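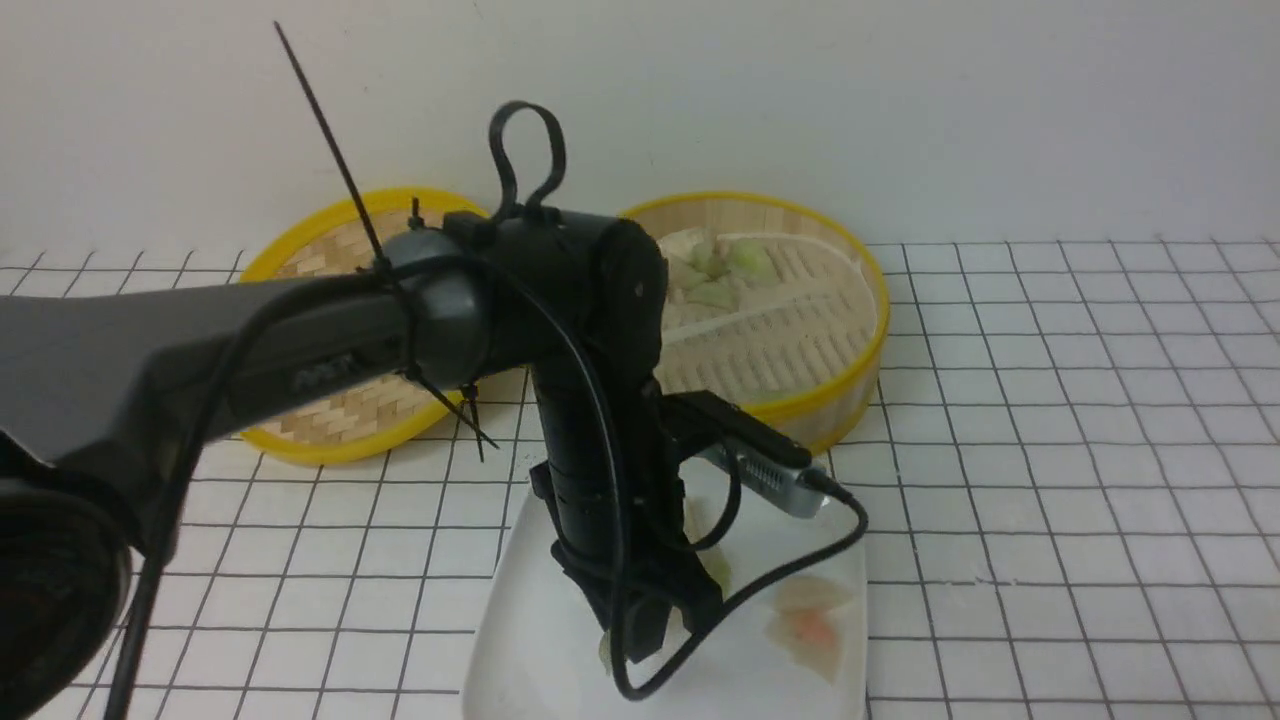
Open days at the Cancombe robot workshop run in February and again in May, and this page answers what visitors ask us most. The next one is May 14, 2020. The food handling table is the station people write to us about, so it comes up in several of the answers. It has a black arm working over a white gridded top, with two round bamboo steamers behind it and a white plate under the gripper. Other stations are covered further down. If your question isn't on this page, use the form on the contact page and we will reply by email.

When do the doors open?
The doors open at 10 in the morning and close at 4 in the afternoon. You can come and go during the day. Please keep your badge on, as the front desk will ask for it if you step out for lunch.

Do I need to book?
Yes. Booking is free and is done through the sign-up page. Each booking covers up to three people. If you are bringing a larger group, write to Guangming Yan, who handles school and company visits, and give the ages of the group and the time you would like to arrive.

What will I see?
There are four stations. The food handling table is in the Calvo room on the ground floor. The sorting line and the cable bench are across the hall. The fourth station is a desk where you can look at the control software with one of our staff and ask about it. You can visit them in any order.

What does the arm at the food table do?
It practices picking up small pieces of food and moving them between a steamer and a plate. Ximeng Su runs this station and gives a short talk before each session. She explains what the arm is being asked to do and what we want to learn from it. Sessions last 19 minutes, with a break between them to reset the table.

Why food?
Soft things are hard to pick up. A thin wrapper can fold, slide or stick to the plate, and a piece of melon does not behave like a block of wood. Work on food carries over to other soft items, such as cloth and thin plastic film.

Will the arm always get it right?
No. It drops things and sometimes misses them. We don't edit the sessions or stop them early when that happens. Ximeng will usually talk through a miss and show the recorded data on the monitor in the room.

Why are there zip ties all over the arm?
They hold the cables to it. We move cables often when we change a part, and zip ties are quick to cut and replace. We don't always trim the ends - the arm works the same either way.

Can I eat the food?
No. Food used at the station is for testing only and is thrown out at the end of the day. Snacks and coffee are sold in the lobby. Please don't bring either one into the Calvo room.

Can I drive the arm myself?
Not at the food table. The cable bench has a smaller arm, called Namon, that visitors can move with a hand controller. Turns are short and there is often a line, so go there early if this is what you came for. Children under 10 need an adult next to them.

Is it safe to stand close?
Stay behind the yellow tape on the floor. Staff at each station have a stop button and will use it if anyone crosses the tape. Please tie back long hair and leave bags in the coat room before you try the hand controller.

Can I take photos and video?
Photos are fine at all stations. Please turn off your flash. Video is fine everywhere except the software desk, where partner material may be on screen. If other visitors are in your shot, ask them first.

How do I get there and where do I park?
Use the Rullier Road entrance. The main gate is closed to cars on open days. Parking is free in the lot to the left of the entrance, and there is a bike rack by the door. The number 3 bus stops across the road.

Is the building accessible?
All four stations are on the ground floor and there are no steps from the parking lot. Chairs are set out in the Calvo room, and spaces in the front row are kept for wheelchair users. Tell the front desk when you arrive if you would like one. The sorting line is loud when it is running - ear protection is available at the door.

Can I apply for a job or an internship on the day?
We don't take applications at the open day. Staff are happy to talk about their work, and current openings are listed on the jobs page.

What if I can't make it?
Please cancel through the link in your booking email so that your place can go to someone else. You can sign up on the same page to hear about the next date.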